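Filing thin card samples upright: tray, box or binder?

Forum > Storage and Shelving > Small items

sihan_y
I have 967 sample cards to put in order. They are paint and paper samples, most no thicker than a beer mat, and at the moment they live in shoeboxes in the order I bought them. I want to find one by colour in under 10 seconds. Binder pockets are out on cost. What do people use, and how tightly do you fill it?

stijnprins
Stand them on edge in shallow open trays. Flat piles are no good past 2 cm because you have to lift everything to reach the bottom card. On edge, any card can be pulled without moving the others.

Rules I keep to:
- leave a finger's width free in each tray
- one colour family per tray, two at most
- label the tray, never the cards

Something in this line, pale ones to the left and the warmer ones to the right:

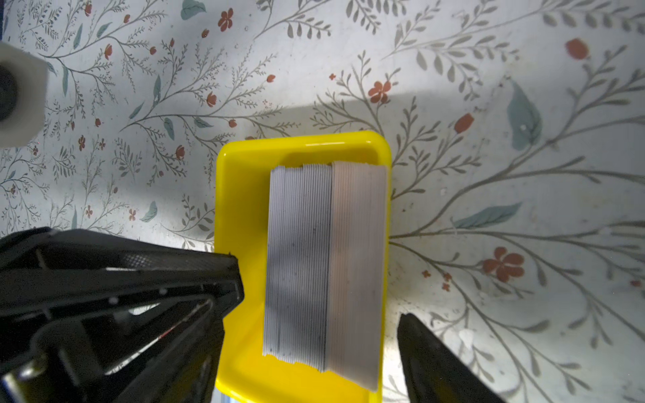 Re: Filing thin card samples upright

ilse_p
I disagree with the finger's width. With thin stock that is enough slack for the whole row to lean, and a card that leans for a year takes a curve. I fill to the point where a card slides out with slight drag, and put a stiff blank at each end. When I take a card out to use it, a blank of the same thickness goes in its place. That also tells me where to put it back.

Uneven top edges are a separate problem. If the cards come from different makers the heights will differ by a few millimetres and the short ones disappear. Sort by height inside each colour.

stijnprins
Sorting by height inside colour means you can't sort by shade inside colour. He wants to find things by colour. I'd live with the ragged edge.

ilse_p
Then trim them. A guillotine costs less than another set of trays.

ivanaq
Please don't trim samples if the maker's code is on the edge. I lost the codes on 14 cards that way and had to match them by eye.

On trays against boxes: I had lidded boxes from Surnitz and went back to open trays. Lids keep dust out, but I stopped putting things away because of them. Dust on card edges brushes off with a soft paintbrush.

sihan_y
Codes are on the back, so trimming is possible. How big a tray? The Muli ones come in two sizes and the large is twice the price.

stijnprins
Small. Card is heavy, and a long row is harder to keep upright than two short ones. A small tray also goes on the worktable while you use it and leaves room to lay cards out next to it.

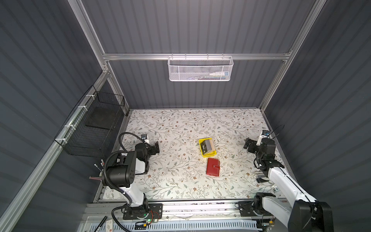 The other thing with small trays is that you can change the order later. If the greens outgrow their tray, you start a second one and move the rest along the shelf. With one long drawer you shift every card by hand.

ilse_p
Agreed on small. Check the inside length against the card width before ordering, as rounded corners take a few millimetres off each end. My first lot of cards fitted on paper and jammed at the corners.

sihan_y
Good point, I'd only looked at the outside figure. I'll order 2 small ones, fill one with slack and one without, and see which leans by May.

ivanaq
Keep them out of direct sun while you test, or you'll be comparing faded cards as well.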